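Demonstration Working Group — minutes of the fortnightly meeting

Held at Drotport, upstairs room, and by call
Chair: Hazem Mansour
Apologies: Tsikata (hardware side)

1. Minutes of the last meeting
Agreed, with one correction. Under item 4, "replay" should read "retargeting". The replay work was closed in February and is not being reopened.

2. Matters arising
2.1 The clock offset between the left and right gripper streams has been traced to the logger start-up order. The right stream now waits for the left before writing its first sample. Fix merged. Older sessions are to be corrected in post-processing and flagged in the index.
2.2 The spare battery for the backpack has not arrived. Carried forward.

3. Hand-held collection, tabletop tasks
3.1 The index stands at 821 accepted demonstrations against a target of 3000 for the tabletop set. The chair noted that the rate depends more on reset time between takes than on the length of the takes themselves.
3.2 Marker tracking. Loss of pose occurs mainly when one wrist is turned so that a single face of the cube is left showing to the head camera. Demonstrators are to keep two faces in view where the task allows. Takes with a gap in pose are to be kept but marked, and the threshold for rejection settled once Urent has run the filter over them.
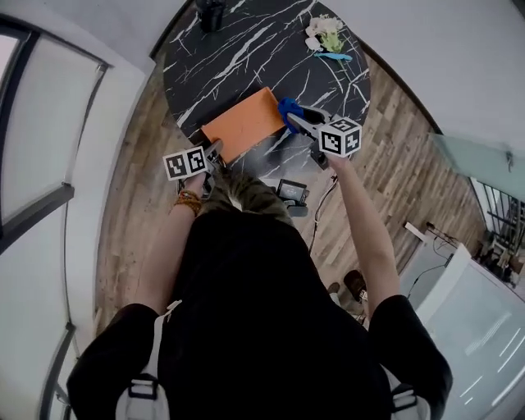 3.3 Two-handed takes. It was agreed that one hand should steady or approach while the other grasps, and that both grippers should start open and clear of the table. Takes that begin with the jaws already closed have been causing the segmentation script to miss the first grasp.
3.4 Glossy objects and polished table tops. Reflections have not so far upset the marker detection, but depth on such surfaces is poor. Jemine asked for the object poses to be taken from colour images only until this is looked at properly. Agreed.
3.5 Harness. Straps to be tightened before calibration and left alone until the session ends. Any adjustment part way through means a new calibration file.

4. Remote control
4.1 Latency on the remote arm was discussed. The operators find slow insertion moves workable and quick regrasps poor. No change to the control loop for now.
4.2 It was proposed to record the same task by both methods, with the same objects and starting layout, and train on each set separately. Agreed in principle — Urent to draft the protocol.

5. Actions
Urent: filter run on marked takes; draft protocol for 4.2.
Jemine: colour-only pose export.
Mansour: chase battery order; circulate revised start-of-take note.

6. Any other business
File naming. Session folders to use the date first, then the demonstrator code. Existing folders to be left as they are.

Minutes circulated 14th October.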